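Home Workshop Basics, Prestby Community Learning
Session 5 notes: Cables, floors and the stuff that lives behind the equipment
Lorena Cabral

Hi everyone, and thanks for a lively evening last time! Fernanda Coelho asked me to write up what I said about cables, so that's the first half of these notes, and the second half is about cleaning molded parts and slatted panels. Bring these with you on Thursday, November 21, 2024, as we'll be working from them.

I'll start with my own confession. When I moved my bench over from the Drallanthorpe building in October, I plugged everything in on a Friday night, shoved the slack behind the bench with my foot and told myself I'd fix it on the weekend. I did not fix it on the weekend. By the time I got around to it I had a knot that took me 2 evenings to undo, and I still had one lead left over that I couldn't match to anything.

So, the order I use now. Switch off at the wall first, then unplug. Label both ends of every cable before you pull it out of the pile (masking tape and a pen will do, you don't need a label maker). Only then start untangling, and work from a loose end back toward the middle. If you start yanking from the middle you just make the knot smaller and tighter, and you can damage a thin cable that way without seeing anything wrong on the outside.
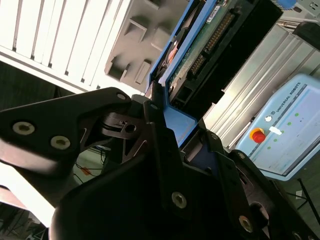
Color helps a lot too. One orange cable in with a bunch of dark ones is easy to follow with your eyes, so if you get to choose, buy the bright one for whatever you unplug most often. Amândio Cordeiro uses colored tape on black cables and says it works just as well - his tape does go gummy after a while, so check it when you clean.

Once you've sorted them, coil each one loosely. I make loops as wide as a dinner plate and close them with a hook-and-loop strap. Please don't use zip ties on anything you'll want to move again! Somebody always ends up cutting the tie and the cable together.

Keep the coils off the floor if you can. A hook under the bench is fine. Anything a foot can reach will get kicked, and dust loves a cable pile.

Now cleaning. Molded plastic with lots of little pockets is a pain, because a cloth slides right over the top and leaves the corners full. I use a dry paintbrush with soft bristles and hold the vacuum hose in my other hand. Slatted panels get the same brush, run along the slats and never across them. On a white one, use barely damp cloth for the marks and let it dry before you switch anything back on. Vents on electronics get the brush only, no water and no spray.

For next time: pick one spot at home, give it 10 minutes, and write down how many cables you found that weren't connected to anything. Beatriz Torres has the record so far and I'd love to see it beaten.

Straps and tape are in the drawer marked Baptista, by the door.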